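Start | Zimmer | Anreise | Hausordnung | Fragen | Kontakt

Gästeservice > Fragen > Handtücher und Wäsche

Handtücher und Wäsche: was immer wieder gefragt wird

Wie viele Handtücher bekomme ich?
Pro Person liegen 2 große und ein kleines im Zimmer. Wer sich die Haare separat einwickeln möchte, meldet sich an der Rezeption. Wir fragen nicht nach.

Wann werden sie gewechselt?
Alle zwei Tage, sofern sie auf dem Boden liegen. Was am Haken hängt, bleibt am Haken. Über der Türklinke, auf dem Fernseher oder halb im Waschbecken ist leider nicht eindeutig geregelt, wir entscheiden dann nach Tagesform.

Warum sind alle weiß?
Weil man Weiß bei 60 Grad mit allem anderen Weißen waschen kann. Wir hatten eine Saison lang Handtücher in einem Ton namens »Boström«, ein gedecktes Blaugrün. Seit Februar sind auch die Bademäntel blaugrün, ungewollt.

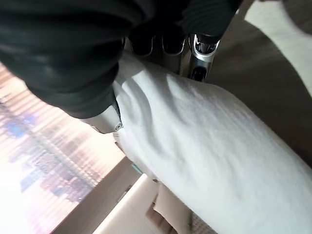 Dürfen die Handtücher mit an den See?
Nein. Für den See gibt es die gestreiften aus dem Regal neben dem Ausgang, Leihgebühr 6 Euro für den ganzen Aufenthalt. Sand verträgt sich schlecht mit unserer Maschine, und die ist teurer als Ihr Zimmer.

Ich habe ein Handtuch mit Selbstbräuner, Wimperntusche oder Rotwein erwischt. Was nun?
Bitte nicht selbst behandeln. Die gut gemeinte Handseife hat schon manchen Fleck fürs Leben fixiert. Legen Sie das Stück getrennt in die Wanne, wir kümmern uns darum. Berechnet wird nur, was danach zum Putzlappen wird, nämlich 8 Euro.

Soll ich bei der Abreise alles zusammenlegen?
Das ist reizend, aber wir falten es ja doch wieder auseinander. Ein Haufen im Bad genügt. Bettwäsche bitte nicht dazustopfen, die geht an die Wäscherei Mukum, und dort wird nach Säcken abgerechnet.

Kann ich Handtücher kaufen?
Ja, an der Rezeption in den Häusern Plolgate und Tirnside. Viele Gäste haben vorher schon eins im Koffer. Auch das lässt sich nachträglich bezahlen, gern ohne Begleitbrief.

Gibt es einen Trockner für Gäste?
Im Keller, neben dem Skiraum. Ein Durchgang dauert etwa 30 Minuten und wird dann meist noch einmal gestartet. Bitte das Flusensieb leeren, auch wenn der Vorgänger es nicht getan hat.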